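Musty smell in secondhand storage cubbies, won't go away

Posted in Home & Cleaning by Asuka Koyama

I bought a used Cokitden wall unit in October from a couple who were moving out of their house. It has a row of open boxes on the bottom and two shelves on top. I paid 65 dollars for it and I like it, but the bottom boxes smell musty. It had been in their basement. The smell gets into anything I put in there. I had table linens in one for a week and had to wash them all again.

What I have done so far:

Wiped everything down with dish soap and water, twice.
Left an open box of baking soda in each section for ten days.
Ran a fan at it over a weekend with the windows open.

The baking soda helped some, but when I took it out the smell came back within a couple of days. I can't see any mold. The back panel is thin and sits in a groove, and I haven't taken it off because I'm not sure I could get it back on straight. The unit is against an inside wall in the dining room, so I don't think the wall is the problem.
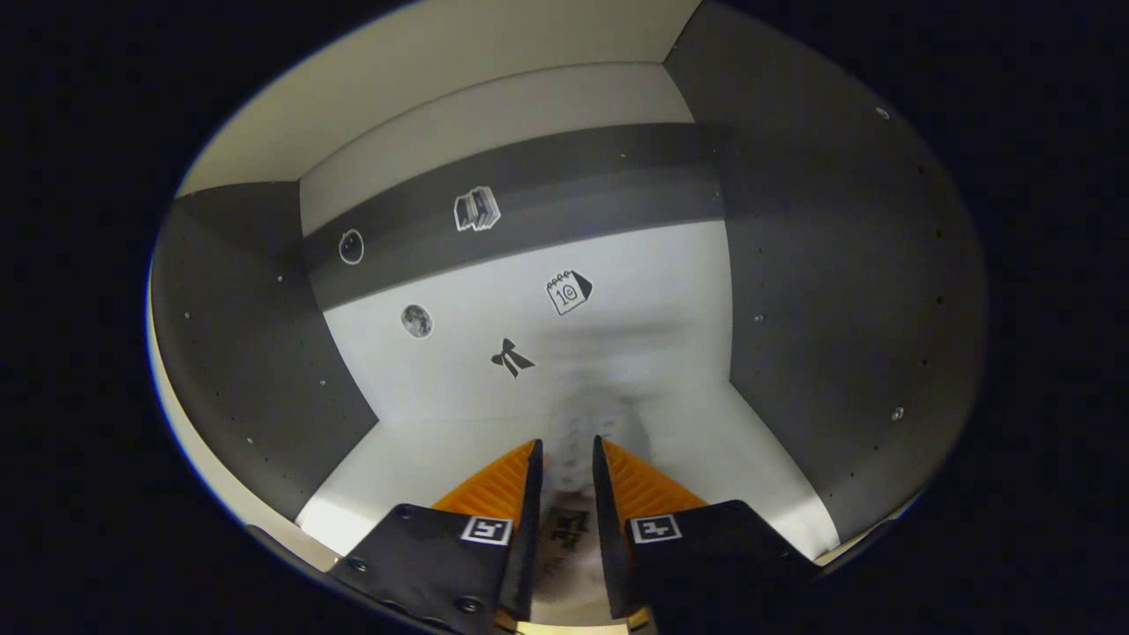

Inside one of the boxes, gray and white walls and a white floor.

I would like to keep linens and some paper goods in there. Is it worth sealing the inside with something, or should I give up and use it in the garage? I rent, so I can't do anything with very strong fumes indoors. I also have a cat who likes to sleep on the lower shelf, if that matters for what product to use.

gladewater_tom

The smell is most likely coming from the back panel and from the cut edges, not from the surfaces you have been wiping. Finished surfaces don't hold much. Raw edges and thin backing board soak up basement air for years and let it out slowly.

Take the back off. On most units like this it is held by small nails or staples along the bottom edge and slides out of the groove once those are gone. Lay the unit face down on a blanket first and take a picture of the nails so you know where they go. Measure corner to corner both ways before you start. When you put the back on again, the two measurements should match, and that is all there is to getting it straight.

Once it is off, smell it. If it is bad, don't try to save it. A new sheet of thin hardboard cut to size at a lumber yard was under 20 dollars where I live. Paint or varnish both sides before you put it in.

For the rest of the unit:

Wipe the raw edges with white vinegar and let them dry for a full day. Don't soak them, they will swell.
Seal them with clear shellac. It blocks odors well and dries in under an hour. It does smell of alcohol while wet, so do it on a porch or by an open door, and keep the cat out until the next morning.
Wait a week before putting cloth in there.

I would leave the inside faces alone if they have a factory finish. Shellac doesn't stick well to slick surfaces unless you sand them.

Also get a cheap humidity gauge and leave it in one of the boxes overnight. If it reads over 65 percent in your dining room, sealing the wood will only do part of the job and you'll want a dehumidifier.

marnie in ohio

Charcoal bags. I had this with a dresser from my aunt. You get them at the hardware store, put one in each box and leave them for a month. Baking soda never did anything for me. You can set the bags out in the sun and use them again.

Coffee grounds don't work, it just smells like coffee and basement.

pell_r

I agree with Tom about the back panel. One thing to add, check underneath. Ours had felt pads glued to the bottom that had gotten wet at some point, and they were most of the smell. I scraped them off with a putty knife and put on plastic glides.

If you store linens in there, use a lidded bin for the first few months anyway. We used the Gonis ones but any bin that fits will do.

Reply from Asuka Koyama

Thank you. I checked underneath and there are felt pads, and they do smell. I'm taking those off tonight. My neighbor has a pickup and is going to the lumber yard on Friday, so I'll pull the back off before then and see if I need a new piece. I ordered the charcoal bags too.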